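Plates for the long table
2 min read 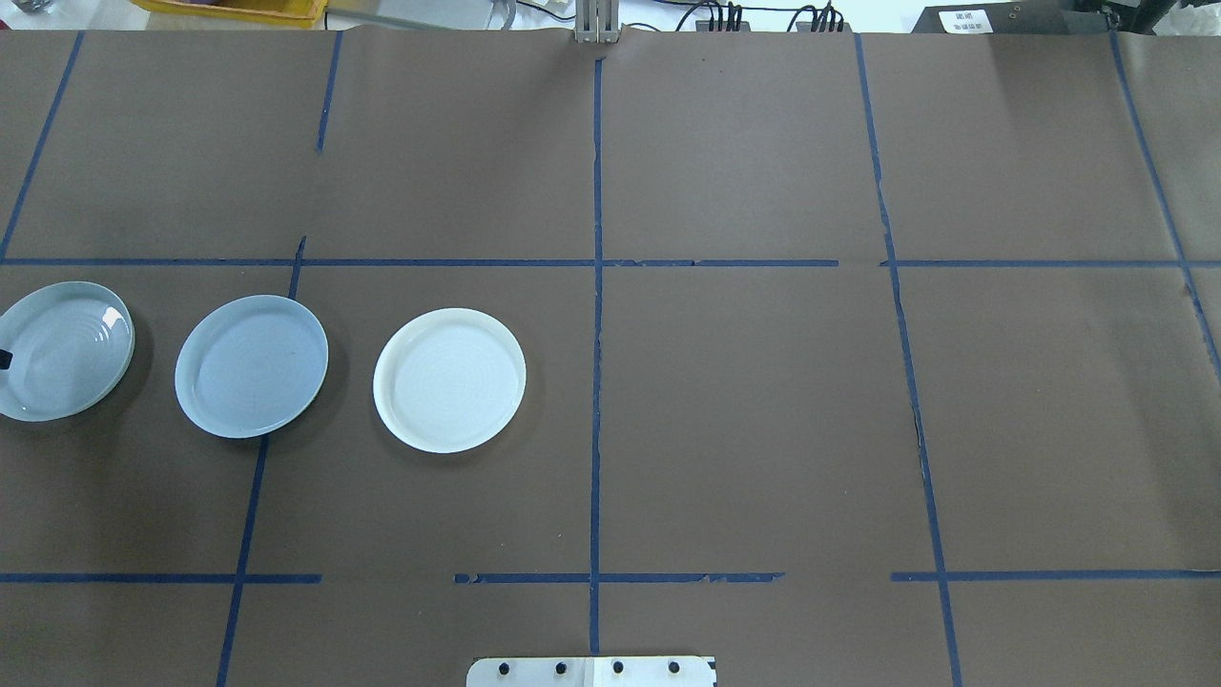 Refugio Tapia

In March our supper group in Durholm moved to a bigger hall, and I became the person who sets the places. I did not grow up with long tables. My first try was crooked, and by the soup everybody had their elbow in the neighbour's bread.

Now I practise with brown kraft paper and blue masking tape. The paper covers the table, the tape makes the squares, and the round plates go in a row along the middle. My lines are not perfect – there are gaps between the pieces, and some strips lean a little. For a plate this is good enough, the eye forgives more than the ruler.

A few things I learned. Put the long lines first and the short ones after. Press the tape only lightly, or it takes the colour of the paper with it. Stand at the end of the table before you bring out the glasses, and look along the row.

We expect more than 200 people at the Isley supper, so I would be grateful for help with laying the paper. Mrs Panasiuk has the spare rolls, please ask her and do not buy new ones.

Comments (3)

Dondora: We used old wallpaper at ours, the back side. Works the same.

K. Isley: Do you leave the tape on for the meal?

Refugio Tapia: No, I lift it when the plates are down – slowly, from one end.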